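Search the list archive Search Advanced

Re: [Wumerbridge-bakers] Rolls for the September lunch
Gwion Beddoe, 8:40 pm

Thanks Aníbal. Your original is quoted at the bottom for those who missed it.

I made a test batch on the weekend using the Grondska flour, 600 g to a batch, and had no trouble getting colour on the tops. The dough wanted a bit more water than the usual stuff, so hold some back and add it as you go.
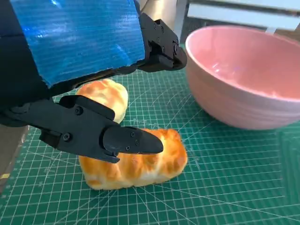

On timing, I would rather we all baked the same morning. Rolls from the day before are fine toasted, but the hall at Vunville only has the small oven and it will be full of quiches. If you must bake ahead, freeze them as soon as they cool.

Glazing is up to you. Egg wash gives a better shine than milk, but Agbenyega has asked for a few without egg, so please keep those in a separate tub and label it. 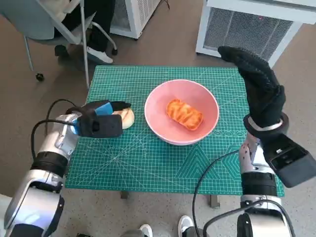

Photo: Gwion Beddoe

Nearly everyone has offered to bake and hardly anyone has offered to bring butter, jam or serving gear. We need both. Cutting mats are worth throwing in the car too, the green gridded sort people use for quilting, as they cover a trestle table well enough and wipe down afterwards. 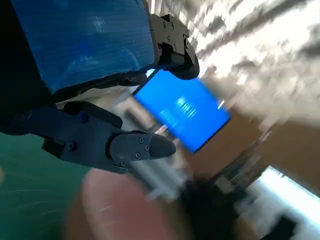

Shaping is the other thing Aníbal asked about. I weigh the first piece and do the rest by eye. Long ones suit the sausages and round ones suit everything else, so I'd like a mix. A green mat with something blue and scuffed above it is no place to shape dough, so use a clean floured board for that part.

Gwion

> Aníbal Nina wrote:
> Can we settle the rolls? I can do 2 batches,
> maybe 3 if someone lends me a tray.
> Are we doing long or round, and does anyone
> have Grondska flour to spare? I've run out.
> Aníbal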